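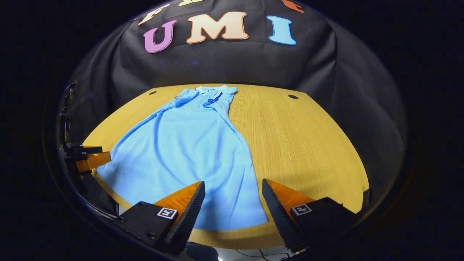 I fold a lot of dresses. I have a niece named Helmi who is growing so fast that there's always a pile waiting, and last August she asked me why a dress is so much harder to fold than a T-shirt. Good question! I had to go and think about it.

A T-shirt is pretty much a rectangle with two arms. A dress with a flared skirt is more like a triangle. It's skinny up at the shoulders and really wide at the bottom, and triangles don't stack neatly at all (try piling up slices of pizza and you'll see what I mean).

So the trick is to turn your triangle into a rectangle. Find a table that's big enough, or use your bed, and lay the dress down with the collar far away from you and the hem close to your tummy. Buttons facing up. Now smooth it with flat hands, starting in the middle and pushing out to the sides. Long creases love to hide in the skirt, and if you fold over one of those it stays there all week.

Next, the sleeves. Fold each one in over the front so it lies flat. If it bunches up under the collar, pull it out and have another go. I have to do that almost every time!

Then take one side of the skirt and bring it in until its edge is straight up and down, in line with the shoulder. Do the other side too. See? Rectangle! Fold the bottom up to the middle, then fold again, and you're done.

Why does knit fabric, the stretchy kind in polo shirts and polo dresses, slide around so much while you do this? Knits are made of tiny loops of yarn, all hooked through each other, and loops can stretch and wiggle. Woven cloth, like a stiff cotton shirt, has threads that go over and under each other in straight lines, so it mostly stays where you put it. Get a magnifying glass and look at your sock and then at a pillowcase. Helmi did, and then she looked at 16 more things, including the couch.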